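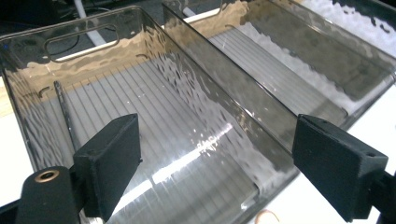
The gripper at the rim of a smoky plastic bin, with a second bin alongside.

Vija Tamošiūnaitė keeps the finger pads for the Lernar gripper in a coffee can, sorted by nothing. "I look at the face," she says. "If it's gone shiny, it goes in the trash."

She has looked after the bin-handling bench at Bultby for two years. The pads are black blocks that she prints herself, up to 13 in a batch. One pair lasts for 400 grips on the textured bins. On smooth ones she has had 1,000.

Changing a pair takes a few minutes. She backs out the screws, wipes the mounts and checks the brass inserts before anything new goes on. "The insert is what fails – the plastic around it gets soft and the whole thing starts to turn with the screw. Then you're printing a mount, and that's your afternoon."

After that she closes the fingers over the wall of a bin, one pad inside and one outside, and watches whether they meet the plastic flat. A tilted pad rides up toward the rim. She loosens it, presses it square by hand and tightens again.

The see-through bins gave her trouble at first. "They throw glare everywhere. I moved the lamp three times."

Every change goes in a paper notebook. The last entry when we spoke was number 807. Verstraete, who had the bench before her, started at one.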